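# Why Robots Need Rules (And Who Gets to Make Them Up)

Do you have rules at your house? I bet you do. No running with scissors, wash your hands before dinner, don't feed the dog from the table (my dog Rahimi thinks that last one is very unfair).

Robots have rules too! I get to help write them, and I think it's one of the best jobs around. My name is Golshifteh Daneshvar, but the kids who visit our workshop in Skollside call me Miss Golly, so you can too.

## A robot doesn't know what "careful" means

Let's say I ask you to pick up an egg. You'd do it gently without even thinking. You've held eggs before, and maybe you've dropped one and had to clean it up - yuck!

A robot has never had to clean up an egg. If I tell it "be careful," it has no idea what I'm talking about. So a rule for a robot has to be something you can measure. "Be careful" is no good. "Stop closing your fingers when you feel this much push" is much better, and somebody has to decide how much "this much" is.

When lots of people agree on a rule and write it down so everybody can use it, we call that a **standard**. You use standards every day. Did you ever notice that a light bulb from one store fits a lamp from another store? People sat down and agreed on the size. They probably argued about it first. We argue a lot too, mostly over lunch.

## The cord problem

Now here's something that gave me a headache for most of March. Cords!

A cord is a sneaky thing to grab. A cup stays the same shape when you pick it up, but a cord flops and slides and loops around whatever is next to it. If you tug on one end, something at the other end might come flying off the table. So our workshop has a page of rules just for things with cords, and these are the big ones:

- The plug must be out of the wall before a gripper touches the cord.
- Never lift a heavy thing by its cord.
- Hold a bundle of loops gently, so the wire inside doesn't get pinched.
- Move slowly until you know what the cord is attached to.
- If the cord snags, stop. Do not pull harder!

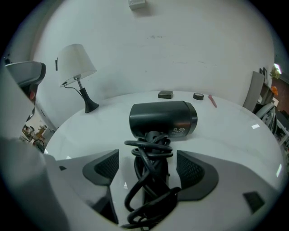
My friend Omid Mahmoudi wrote that last rule, and he is very proud of it. People pull harder when something is stuck. I do it with my desk drawer all the time. But a robot can be a lot stronger than me, and it doesn't get that "uh-oh" feeling in its tummy, so we have to give it an uh-oh feeling made out of numbers. When the pull gets too big, the robot stops and waits for a person.

## How do we know a rule works?

We try it. Then we try it again. And again! In our workshop a new rule has to be tested 500 times before it goes in the big binder. Omid does 40 tries in a row and then has a snack. I usually want my snack sooner.

We also try to be messy on purpose. If you only test with neat, tidy cords, you get a robot that's good at neat, tidy cords, and I don't know anybody whose cords look like that. So we twist them, bunch them up and put them in silly places.

Every time something goes wrong, we write it down. That's a rule for the people! You aren't allowed to skip the embarrassing ones. One of our early tests for a helper robot named Nemura has a note next to it that says "oops, forgot to turn on the force sensor," and that note was written by me.

## Rules for the humans

The binder has 23 pages, and a bunch of them aren't for robots at all. They tell us things like:

- Know where the stop button is before you start.
- Tie back long hair and take off dangly bracelets.
- Keep your fingers out of the gripper, even if it looks like it's asleep.
- There must be 2 grown-ups in the room whenever a big arm is moving.
- Anyone can say "stop," and everyone has to listen.

I love that last one the most. It means the newest person in the room can stop the whole test, and we don't get grumpy about it. A girl on a school visit from Kekulitz yelled "stop!" when she saw a shoelace untied near a rolling robot. She was right, so we stopped, and the shoelace got tied.

## Try it yourself

You can write a robot rule at home. Ask a grown-up to be the robot. Their job is to put a spoon in a bowl, but they can only do exactly what you tell them. If you say "pick it up," they get to ask, "Pick what up? With which hand? How high?"

Write down each instruction that works. When your robot does something goofy, fix the rule and start over from the beginning. Then swap places and let your grown-up boss you around for a while. Mine went through a whole sheet of paper before the spoon got anywhere near the bowl!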